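Dreklow to Replace Classroom Lighting at Trastard School Under Revised Glare Limits

January 14, 2023

The Dreklow school district has approved the replacement of 1385 ceiling fixtures at Trastard School, the largest of its four buildings, after a lighting survey found uneven light levels and excessive glare in most teaching rooms. Work is scheduled to start during the February recess and will proceed one wing at a time.

The existing fixtures are recessed fluorescent units with clear prismatic covers, installed when the building was last renovated. Many of the covers have yellowed. Replacement ballasts for the older units have become hard to obtain, and the district's maintenance office has been taking parts from storage rooms and corridors to keep classrooms lit.

The survey was carried out last fall by Sikora, an engineering firm retained by the district. Readings were taken at desk height on a regular grid in 39 rooms, with blinds closed and again with blinds open. Average levels in the center of most rooms met the district's standard. Levels along the inside walls did not, and in several rooms the back row of desks received less than half the light measured at the front.

"The average hides the problem," said Remzi Bayram, who led the survey for Sikora. "A room can pass on paper and still have a dark corner where a child sits all year. We asked for the minimum reading to be reported for every room, along with the average."

Glare was assessed separately, from seated eye height at the four corners of each room and at the teacher's position.

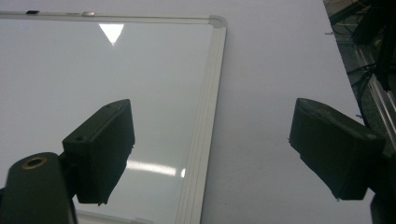
The district's previous lighting standard, adopted before LED fixtures were in common use, set a target for brightness on desks and said nothing on reflected glare. The revised version covers both. Its reflected glare section applies to any glossy surface used for reading or writing, including desktops, laminated wall charts and screens. Whiteboards receive the most attention, as a ceiling light can show up on the glossy writing face as a sharp, bright patch with a pointed outline, and marker strokes beneath such a patch are difficult to read. Under the new text, the first row of fixtures must be set back far enough from the teaching wall that no direct reflection reaches a seated student, or must be fitted with a shield that gives the same result.

The new fixtures are flat LED panels with a diffuse cover, rated at a neutral white color temperature. Each room will have two control zones, one for the window side and one for the inside wall, with a daylight sensor on the window zone only. Teachers will be able to override the sensor from a wall switch. An earlier proposal to run all zones from a central schedule was dropped after staff objected.

Ignacio Palma, facilities director for the district, said the control layout was the main point of discussion during design. "The panels themselves are a standard product," he said. "Most of our time went into the wiring and into where the switches go."

Existing circuits will be reused where they pass inspection. In the east wing, where the original wiring runs through shallow ceiling voids, new cable will be pulled. The ceiling grid stays in place throughout, although 600 damaged tiles are to be replaced while access equipment is on site.

Fleteten, the electrical contractor, will complete the east wing first, followed by the science rooms and the library. Rooms will be handed back only after a second set of readings, taken on the same grid points as the original survey. Any room that falls short will be adjusted by changing panel output or moving fixtures within the grid — the contract allows for both without a separate order.

Azadeh Daneshvar, who teaches mathematics in the east wing, said her classes will move to the lower hall while the work is under way. She expects the change to be most noticeable in the afternoon, when the current lights and low sun are hardest to balance.

Old tubes will be removed in sealed containers and sent for mercury recovery. The metal housings will be recycled. Drawings of the new layout, room by room, are available for inspection at the district office during normal business hours.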